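Enia Folding Prayer Bench
Asside > Home prayer > Benches and kneelers
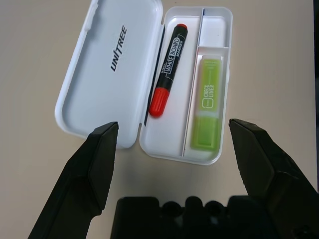 Will a prayer bench stop my knees from hurting?

It takes most of your weight off your heels and ankles, and some of it off your knees. If your knees hurt when you climb stairs, they will probably hurt on a bench too. We get asked this more than anything else, and we have read the same claims you have, on other shops' pages, about benches that "restore" this and "release" that. It's a low seat with a slope on it. You kneel, your shins go underneath, and you sit.

Price: $203
In stock, ships flat
Made by Marsden

Description

The Enia is the folding version of Marsden's plain kneeling bench. The legs turn in on two hinges and the whole thing goes into a closet or the trunk of a car. The seat slopes forward, which tips your hips a little and makes it easier to keep your back up without thinking about it. That part of the sales pitch we believe, having sat on flat ones.

Marsden calls it "a companion for a lifetime of prayer." We would call it a decent bench. The wood is beech, the finish is oil, and the hinges are better than they need to be. Customers have used it for the rosary, for centering prayer, for the Jesus Prayer, and for plain silence. It has no cross or other symbol on it. Marsden used to offer a carved version and we stopped carrying it, mainly because people sit on a bench and the carving was on the seat.

Do you need one? A firm pillow between your heels and your backside does nearly the same job for ten minutes. Try that for a couple of weeks first. If you're still praying on the floor after that and the pillow keeps sliding, come back.

What's in the box

Bench, legs attached
Two felt strips for hard floors
Small hex key for the hinges
Leaflet (see below)

About the leaflet

Every Enia comes with a printed leaflet on posture and breathing. We've asked Marsden to leave it out and they won't. It says that sitting on the bench "opens the heart center," and there is a drawing with arrows. You're free to enjoy it. Your pastor or spiritual director will have better advice on how to pray, and so will most of the old books, which cost less than the bench.

Sizes

There's one size. Marsden says it suits "all bodies," and we don't agree. Taller people with long thighs tend to find it low and end up putting a folded blanket on the seat, at which point the slope is mostly gone. If you are well over six feet tall, look at the fixed-leg Marsden instead. It doesn't fold, it weighs more, and it's higher. Very small people sometimes find that the front edge presses on the backs of their legs. We can't fix that one, apart from suggesting a pad.

Pad (sold separately)

The pad is called Skinside. It's a wool-filled cushion with a leather top, held on by straps. The name comes from the leather being used smooth side up, and yes, we think it's a strange name too. The wool is good and packs down less than foam. The leather is slippery for the first month or so, and on a sloped seat you'll notice. If you pray in dress pants or tights, skip the Skinside and use a piece of cotton blanket. If you want something that lasts and you can put up with a month of sliding, buy it.

Weight limit

Marsden rates the bench at roughly 100 kilos. We've asked how they tested it and got a friendly answer with no numbers in it. Treat it as a real limit until we hear something better. The maker also says the hinges have been opened and closed 1,000 times on a test rig. Folding it once a day, that's less than 3 years, so we don't find it all that impressive, though we haven't had a hinge come back broken.

Use in church or in a group

Some parishes and retreat houses buy these in sets. Before you do, think about who will be using them. Getting down to a bench this low is easy for some people and very hard for others, and getting back up again in a quiet room with everybody around you is worse. Buy a few and keep the chairs. We don't give a group discount on the Enia. We do on the fixed-leg bench, so ask.

Care

Wipe with a dry cloth. Once a year or so, rub in a little of whatever oil you use on a cutting board. Marsden sells a "bench balm" with frankincense in it, which we tried. It smells nice for an afternoon. We don't stock it.

Keep the bench away from radiators. Check the hinge screws when it's new and again after a few weeks, as they settle. If the bench rocks, look at the floor before you write to us. It's the floor more often than you'd think.

Returns

You can send it back within a month if it's clean and the felt strips haven't been stuck on. We refund the bench and you pay the postage. The Skinside pad can come back only if the straps are still in their paper band. We won't ask you why, though if the answer is that it hurt, we'd like to hear where, so we can say so on this page.

What customers ask us

Can I use it on carpet?
On thin carpet it's fine. On thick carpet the legs sink and you lose some height.

Is it blessed?
It comes from a warehouse. Take it to your priest if you'd like that done.

Does it help with distraction in prayer?
Marsden says so. We have sold a lot of benches and have seen no sign of it.

Is the fixed-leg version stronger?
It feels steadier when you shift around. If you have no reason to fold it, get that one.

When will the darker finish be back?
June, according to Marsden. They said the same about the last batch, and it was late.

Related items

Marsden fixed-leg bench
Skinside pad
Spare felt strips
Spare hinge set for Enia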